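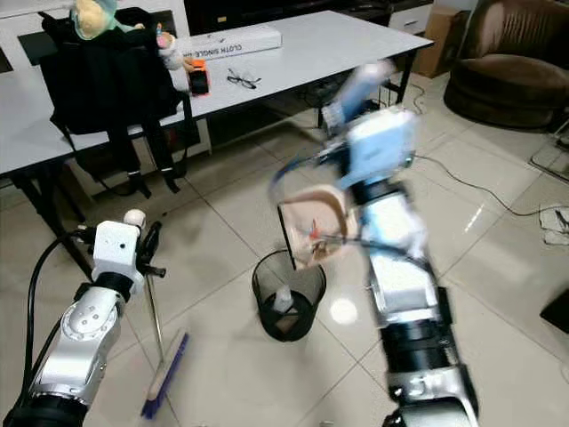 4. Cell Setup and Upkeep

4.1 Layout and tools

The sweeping cell at Cavden is one two-arm machine on a tiled floor, in an ordinary furnished room. We call it Stolis, after the control software. Left arm takes the brush or broom, right arm takes the dustpan. Fixed roles, no handover between arms in any run reported here. Waste goes in a wastebasket on the floor within reach of the right arm.

Long handles grasped near the top. Lower grasps were tried in July and dropped, the gripper body came too close to the floor on the outward stroke. Grip force is set once per tool and stored with the tool file. Changing the tool without changing the file was our most common setup error, and it is a silent one: the arm will happily swing a slipping broom until someone looks.

Furniture was left where it stood. Power cables too, except inside the sweep area, where they are moved back before each session.

4.2 Daily checks

Done by the first operator in, normally Zakhar Fedoruk. Arms powered, brakes released one side at a time, both arms to the rest pose. Then the cable check. The outside cable run has to leave enough slack at the wrist for a full turn, but not so much that it can catch on a tool handle. Joint zero is compared with the stored value and anything off by more than 3 counts means the arm is re-zeroed before work starts. Finger pads wiped with a dry cloth. No solvent, it hardend the first set.

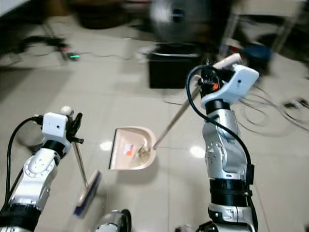

Reading time: 6 min

Figure 4. Sweeping with both arms. The left gripper holds the broom handle, the right holds the handle of the dustpan, and the pan rests on the floor with its lip toward the broom.

Pan contact was the hard part to tune. Too light and paper slides under the lip. Too heavy and the right wrist trips its torque limit, which stops both arms and costs a full restart. We settled on 6 N downward, held for the whole stroke. Glossy tile also throws back the overhead lights, so exposure on the wrist views is locked at the start of the session and not touched again.

Pads are replaced every 300 strokes, worn or not. A session on Thursday ran past that and the broom handle had begun to rotate in the grip by the end; those runs are excluded form the results.
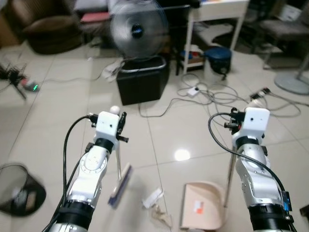
4.3 Repair of the right wrist

One repair during the study. The right gripper lost communication on fast upward moves, always near the top of the lift to the wastebasket. Stefaniia Zakharchenko traced it to the connector at the wrist end of the cable. Pin seated badly, fine at rest, open under load. Replacement cable from Podudport, same length, with the strain relief moved further down the forearm. Downtime 52 hours, most of it waiting for the part.

After the swap: re-zero, payload identification with pan attached, then slow lifts with an empty pan before any sweeping. The Stetsiuk calibration routine was rerun for the right arm only. Left arm values were kept.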